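Quartey withdraws from Grandolham council race

JULTPORT, April 15, 2018 – Council member Efua Quartey has withdrawn her candidacy for the Grandolham district seat, leaving Dela Akpalu as the only candidate on the May ballot.

Quartey filed the withdrawal form with the city elections office before the close of business on the last day allowed under the city charter. Her name will not be printed on the ballot. The form does not require a reason, and the space provided for one was left blank. 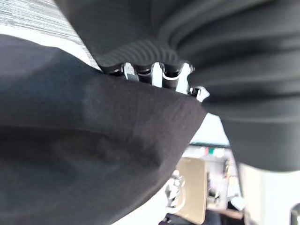 Smooth and ribbed black fabric with a silver metal piece.

In a written statement, Quartey said she would serve out her current term and would not seek another office this year. She did not endorse Akpalu. The statement made no mention of Adwoa Quartey, her sister, who had been named in local reports as a possible substitute. The substitution period has closed and no papers were filed.

The Grandolham seat is one of four up for election. Under the charter, an unopposed candidate must still appear on the ballot and must receive at least one valid vote to be declared elected. Write-in votes are counted only for persons who have registered with the elections office.
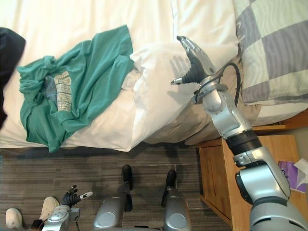

Teal t-shirt and white pillow on a bed.

Grandolham has 3,004 registered voters. In the last council election, Quartey won the seat by 197 votes after a recount that covered both polling places in the district. Akpalu did not run in that contest.

Elections clerk Esi Bawa said ballots already proofed for the district would be reset and sent back to the printer. Absentee ballots have not been mailed, and the mailing date does not change. Ballots for the other districts are not affected.

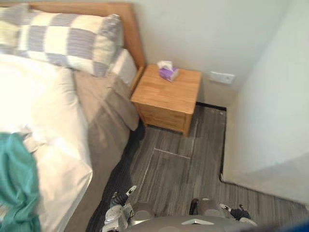 Checkered pillow and white duvet, with a wooden headboard.

Akpalu said in a brief statement that he would keep his scheduled public meetings, including one on the Itbridge road levy. The levy is a separate question on the same ballot and needs a simple majority to pass. Quartey voted in favor of placing it there. Akpalu has not stated a position.

Campaign finance reports from both candidates remain due 27 days after the election. Withdrawal does not cancel the reporting requirement, and unspent contributions must be returned or listed.

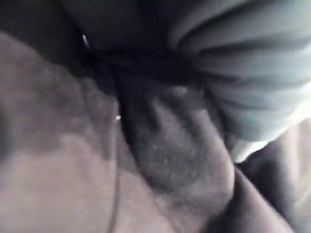
Sânziana Mocanu wrote in a comment that an unopposed seat should not mean a month without debate, and that Akpalu ought to state his view on the road levy before absentee ballots go out.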